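Table notebook, bench 2
15 Apr 2025
Gingham cloth, first day. Entry mine, notes in the margin by Kadri Vasiliauskas.

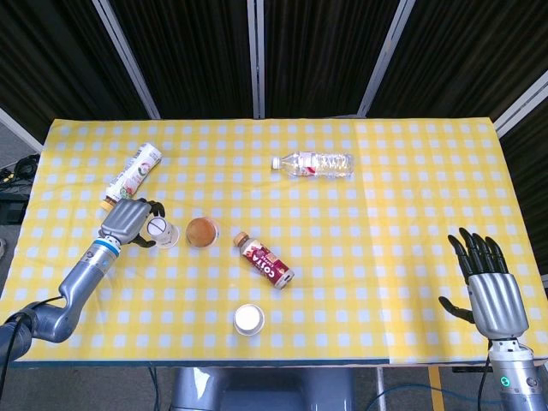 Cloth

Yellow and white check, ordered from Gretetthorpe, item 3804. The catalog calls it "easy-lay, crease-free." I have my doubts about the second half. There's a faint line down the right side, fold or seam, and the yellow looks paler next to it. If it's a fold, an iron on low should deal with it. If it's a seam we are stuck with it and I'd like to know why a cloth this size needs one.

Coverage is fine, I'll give them that. It goes nearly the whole way across. Dark border still shows along the near edge and I would leave it, a cloth that hangs over the front gets leaned on and dragged.

Kadri thinks the check helps you put things back in the same place, since you can go by the squares. Maybe. I tried it with the cup after lunch and was off by one square twice. Squares all look alike. Tape on the underside of the border would do the same job for less money.

Cup and bottle

Small white cup, the one with the gray cross on the lid. Fine to look at on yellow, but the lid is white and so is half the pattern. I'd still like to see it against the plain cloth before anyone says the gingham is better.

Drink bottle on its side, set diagonally. Mostly white label with some green, red and gold on it. Same complaint as the cup. Sirnent's setup sheet says lay bottles "naturally," and I don't know what that means. Kadri lays them with the cap toward the wall, I don't. We should pick one and write it down.

Backdrop

Dark pleated curtain, pale poles. Makes the yellow look louder than it is in daylight. Old sheet (page 2627 in the Costa binder) claims pleats cut down on glare. No test attached, no date, no initials. I'm not repeating that claim until I've seen it with the curtain pulled flat.

To do

Iron the right half, low, cloth over cloth.
Wash once at home before judging color. Label is no help.
Plain cloth out of the Gradik box, same cup, same bottle, compare.
Ask Gretetthorpe whether that line is a seam.
Five more days with the gingham, then decide. KV says she has already decided. Noted.

Margin, KV: it's a tablecloth. Also you had the cup upside down in your square test.

Reply: I did not.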